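Revision Control for Derived Inspection Models

Readers who supply machined or formed parts to more than one prime will have met this problem already. The authority dataset is released at one revision, the inspection model is built from it, and a change notice arrives while the job is on the floor. The question for this item is how a quality department shows which inspection model was in use for which serial numbers.

At Nollham we keep three records for every derived model: the revision of the source file, the translator version and settings, and a checksum of the output. The checksum is written to the traveler at first article and again at each change of shift. If the two values differ, the part is held until the inspection program has been rerun against the correct model. The hold applies even when the change notice covers only text or color attributes, as the operator at the machine is in no position to judge that.

Sampling is a separate matter. On a recent lot of 1000 brackets, 77 had been measured when a new revision was released. Those parts were accepted to the old revision and tagged as such. The remainder were inspected to the new one. Both results went into the same data package, with a cover sheet stating the break point by serial number. Splitting the package into two was considered and rejected, as the purchase order called for a single lot number.

Translator settings deserve more attention than they usually get. A change in chord tolerance does not alter the source geometry, but it does alter a faceted output, and a deviation map made from that output will move with it. Ternar, the viewer most of our suppliers use, stores the setting in the file header. Giraldo does not, so the value has to be entered by hand on the release form.
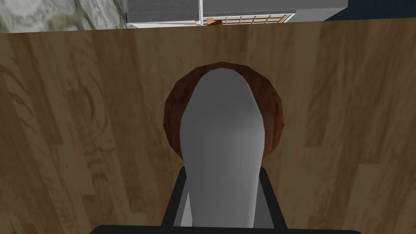
Rendered view: tabletop with round reddish-brown object.

Records are kept for 12 years after final delivery unless the contract states a longer period. Media should be read back once a year, and the checksums compared with the index. Our Stonthorpe site does this in December, when the coordinate measuring machines are down for calibration. Files that fail are restored from the second copy and the event is entered in the corrective action log.

The next item will cover the release form itself, including the fields for suppliers who receive their datasets through a third party.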